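Drultwood bread
From a regional food encyclopedia
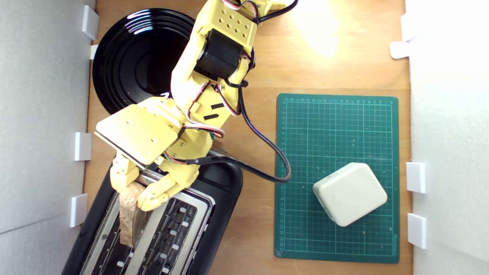 Drultwood bread is a dense brown bread made from rye and whole wheat flour and raised with a sour starter. It takes its name from the town of Drultwood, where it was first sold by the Ó Briain bakery on Wulidska Street. It is usually baked in a long tin, sliced thin and eaten toasted.

Name
In the town itself the bread is mostly called "long brown" or just "brown." The name Drultwood bread came into use when loaves were sent by rail to shops in other towns and the crates were stamped with the name of the station. Older cookbooks sometimes list it as tin rye, a term that also covers several lighter breads.

Ingredients
The dough is two parts rye flour to one part whole wheat, with water, salt and starter. Most bakers add a spoonful of dark molasses. Caraway seed is common in home recipes but was never used by the Ó Briain bakery. Stale bread from an earlier batch, soaked and mashed, may be worked into the dough. This practice is known locally as "putting back" and gives a darker crumb and a slightly sweet taste.

Preparation
The starter is fed the evening before and left in a cool room. Flour, salt and the rest of the water are mixed in the next morning. The dough is too wet to knead by hand in the normal way and is stirred with a paddle or a strong spoon. It is then scraped into greased tins and left to rise for two hours. Baking begins in a hot oven, and the heat is lowered once the top has set.

The loaf is left for a full day before it is cut. Bread sliced sooner tends to be gummy and sticks to the knife.

History
Rye was the main grain on the poor soils north of the town, and farm households baked their own bread in shared ovens. The Ó Briain family opened their shop with one oven and sold mainly to mill workers. At its busiest the bakery produced 855 loaves a day. It closed after the mills shut down, and the recipe passed to a smaller firm, Baltska, which still bakes the bread in the same style of tin.

The food writer Branwen Cadwaladr included a version in her book on northern baking. Her recipe uses a shorter rise and a small amount of commercial yeast. It is the form best known outside the area, although bakers in the town consider it a different bread.

Serving
Toasting is the usual way to serve the bread once it is more than a day old. The slices brown slowly because of the moist crumb, and a second turn in the toaster is often needed. Salted butter is the standard topping. Plum jam, smoked fish and soft white cheese are also eaten with it. Leftover ends are dried and crumbled into soup.

Storage
Wrapped in cloth or paper, a loaf keeps for 8 days. It freezes well if sliced first.

See also
Rye bread
Sourdough
Tin loaf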